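4장. 엔진 블록 히터와 예열 타이머 설치

4.1 시작하기 전에

Kovitier 예열 키트를 구입해 주셔서 감사합니다. 감사 인사는 여기까지만 하고 바로 작업으로 들어갑니다. 이 장은 직렬 4기통 디젤 픽업과 소형 상용차에 블록 히터를 달고 타이머를 설정하는 절차를 다룹니다. 배터리 히터와 연료 필터 히터는 5장에 있습니다. 두 장을 동시에 펼쳐 놓고 작업하는 분이 해마다 계신데, 배선 색이 서로 다르니 한 번에 한 장씩만 보시기 바랍니다.

작업 시간은 숙련자 기준 2시간입니다. 처음 하시는 분은 오후를 통째로 비워 두십시오. 저녁 약속도 미루는 편이 좋습니다.

필요한 공구
10mm, 13mm 소켓과 라쳇
토크 렌치
냉각수 받이 통
긴 일자 드라이버
케이블 타이 (동봉된 것으로는 늘 모자랍니다)
보풀 없는 천
손전등. 휴대전화 조명도 됩니다만, 엔진룸 아래로 떨어진 휴대전화는 이 설명서의 보증 범위가 아닙니다.

경고: 엔진이 완전히 식은 상태에서만 작업하십시오. 운행을 마친 뒤 최소 네 시간은 기다려야 합니다. 손등을 대 보고 "이 정도면 괜찮네" 싶은 온도는 괜찮은 온도가 아닙니다. 압력이 남아 있는 냉각 계통을 열면 화상을 입습니다.

경고: 차량은 평탄한 바닥에 세우고 주차 브레이크를 채운 뒤 배터리 음극 단자를 분리하십시오.

4.2 냉각수 빼기

1. 보조 탱크 캡을 천으로 감싸고 천천히 돌려 잔압을 뺍니다. 쉭 소리가 나면 손을 멈추고 소리가 그칠 때까지 기다립니다.

2. 라디에이터 하단 드레인 아래에 받이 통을 놓습니다. 놓은 다음에 드레인을 엽니다. 순서를 바꾸어도 냉각수는 나옵니다.

3. 수위가 블록의 동결 플러그보다 낮아질 때까지 뺍니다. 전부 뺄 필요는 없습니다. 상태가 깨끗하면 다시 써도 되지만, 녹물 색이 돌거나 기름막이 뜨면 새것으로 교체하고 원인부터 찾으십시오. 히터는 헤드 개스킷을 고쳐 주지 못합니다.

주의: 냉각수는 단맛이 나고 독성이 있습니다. 개와 고양이가 특히 좋아합니다. 흘린 것은 바로 닦고, 폐액은 지정된 수거처에 맡기십시오.

4.3 히터 본체 장착

1. 흡기 쪽 블록 측면에서 동봉된 도면의 A 위치에 해당하는 플러그를 찾습니다. 배기 쪽에도 똑같이 생긴 플러그가 있습니다. 배기 쪽에 달면 전원 케이블이 첫 운행에서 녹습니다.

2. 플러그 아래쪽 가장자리에 드라이버를 대고 가볍게 두드려 돌린 뒤 플라이어로 당겨 냅니다. 안으로 밀어 넣지 마십시오. 들어간 플러그는 대개 나올 생각이 없습니다.

3. 구멍 안쪽 면의 녹과 실런트 찌꺼기를 닦아 냅니다. 사포를 쓸 때는 고운 것으로 가볍게만 문지릅니다. 면에 세로로 긁힌 자국이 남으면 그 길을 따라 물이 샙니다.

4. 히터의 O링에 새 냉각수를 얇게 바릅니다. 그리스는 바르지 않습니다.

5. 발열체가 구멍 안에서 좌우로 조금씩 움직이는지 확인합니다. 실린더 벽에 닿은 채로 고정하면 발열체가 오래가지 못합니다. 닿는다면 본체를 돌려 가며 여유가 생기는 각도를 찾으십시오.

6. 고정 나사를 조입니다. 토크 값은 히터 몸체 라벨에 적힌 값을 따릅니다. 모델마다 다르며, 팔의 감각은 모델에 포함되지 않습니다.

참고: 예전 설명서에는 이 단계에서 실런트를 바르라고 되어 있었습니다. 지금 키트에는 바르지 않습니다. 예전 설명서를 아직 갖고 계시다면 그 꼼꼼함에 경의를 표하며, 이제 버리셔도 됩니다.

4.4 전원 케이블 배선

1. 케이블을 히터 단자에 딸깍 소리가 날 때까지 끼웁니다. 소리가 안 났으면 덜 들어간 것입니다.

2. 배기 매니폴드, 팬, 벨트, 조향축을 피해 앞쪽 그릴까지 케이블을 뺍니다. 기존 배선 다발을 따라가면 가장 편합니다. 연료 라인에는 묶지 마십시오.

3. 엔진은 시동을 걸면 흔들립니다. 블록과 차체 사이 구간에는 느슨한 고리 하나만큼 여유를 줍니다.

4. 플러그 소켓을 그릴 안쪽에 고정하고 덮개를 닫습니다. 덮개 입구는 아래를 향하게 합니다.

경고: 반드시 접지된 옥외용 콘센트와 누전 차단기가 있는 회로에 연결하십시오. 감긴 채로 둔 연장선은 열이 납니다. 연장선을 써야 한다면 끝까지 풀고, 눈에 파묻히지 않게 하십시오.

4.5 냉각수 보충과 공기 빼기

1. 드레인을 잠그고 제조사 규격 냉각수를 천천히 붓습니다.

2. 차내 히터를 최고 온도로 두고 배터리 단자를 다시 연결한 뒤 시동을 겁니다. 온도계가 정상 범위에 오를 때까지 공회전합니다.

3. 시동을 끄고 식힌 뒤 수위를 다시 봅니다. 거의 항상 내려가 있습니다. 보충합니다.

4. 히터 주변을 손전등으로 비춰 누수를 확인합니다. 한 방울이라도 맺히면 4.3의 5번으로 돌아갑니다. 기분은 이해합니다.

주의: 냉각수가 채워지기 전에는 시험 삼아서라도 히터에 전원을 넣지 마십시오. 공기 중에서 켠 발열체는 몇 초 만에 끝납니다. 이 경우는 무상 교환이 되지 않고, 저희는 발열체 색만 보고도 압니다.

4.6 Ciso 타이머 설정

Ciso 타이머는 주간 방식이며 한 주 168시간을 한 시간 단위로 나누어 기억합니다. 공장 출하 시 모든 칸이 꺼져 있습니다. 꽂아만 두고 아침에 엔진이 차갑다고 전화하시는 경우의 대부분이 여기에 해당합니다.

1. 타이머를 콘센트에 꽂고 화면이 켜지면 SET을 길게 누릅니다.

2. 현재 시각을 맞춥니다. 오전과 오후를 확인하십시오. 오후 6시에 성실하게 데워진 엔진은 이튿날 아침이면 식어 있습니다.

3. 출발 시각을 입력합니다. 예열 시작 시각은 타이머가 계산합니다.

4. 예열 길이를 고릅니다. 가벼운 추위에는 두 시간, 혹한에는 네 시간이면 됩니다. 밤새 켜 두어도 엔진은 더 따뜻해지지 않고 전기 요금만 올라갑니다.

5. MODE를 눌러 AUTO로 둡니다. ON에 두면 시간표를 무시하고 계속 켜집니다.
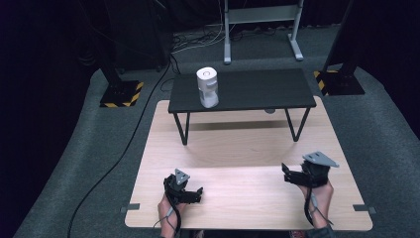

Jade Ellwood는 Dirnutville에서 두 겨울을 써 본 뒤, 정전이 한 번 지나가면 시계가 초기화되는데 설명서에는 그 말이 없어서 닷새 동안 대낮에 엔진을 데웠다고 적어 보냈습니다. 출발 시각은 남아 있고 현재 시각만 0시로 돌아가니 화면이 멀쩡해 보인다는 지적도 덧붙였습니다.

맞는 말씀이어서 항목을 추가합니다.

6. 정전 후에는 현재 시각을 다시 맞춥니다. 화면 왼쪽의 시계 표시가 깜박이면 초기화된 것입니다. 내장 전지가 있는 신형은 짧은 정전을 견디지만, 전지도 늙습니다.

4.7 작동 확인

1. AUTO 상태에서 수동 버튼을 한 번 눌러 전원을 넣습니다. 조용한 곳이라면 블록 쪽에서 물 끓기 직전의 주전자 같은 소리가 희미하게 들립니다. 정상입니다.

2. 30분 뒤 히터 근처 블록 표면이 미지근한지 확인합니다. 변화가 없으면 아래를 차례로 점검합니다.

콘센트에 전기가 들어오는지
누전 차단기가 내려가 있지 않은지
타이머가 AUTO 또는 ON인지
히터 단자가 끝까지 끼워졌는지

3. 차단기가 반복해서 내려가면 사용을 중지하고 케이블을 분리하십시오. 더 큰 차단기로 바꾸는 것은 해결책이 아닙니다.

경고: 출발 전에 플러그를 뽑으십시오. 운전석 문손잡이에 걸 수 있는 꼬리표가 동봉되어 있습니다. Rugemalira 대리점의 Jae-hoon Baek 기술 담당이 만든 것으로, 본인이 연장선을 매단 채 주유소까지 다녀온 다음 주에 나왔습니다.

4.8 계절 보관

히터 본체는 연중 달아 두어도 됩니다. 타이머는 6월이 오기 전에 뽑아 건조한 실내에 보관하십시오. 그릴 소켓의 단자에 녹이 보이면 접점 세정제로 닦고 덮개를 닫습니다. 케이블 피복은 첫 추위가 오기 전에 한 번 훑어봅니다. 갉아 먹힌 자국이 있으면 테이프로 감지 말고 교체하십시오. 교체용 케이블의 품번은 부록 B에 있습니다.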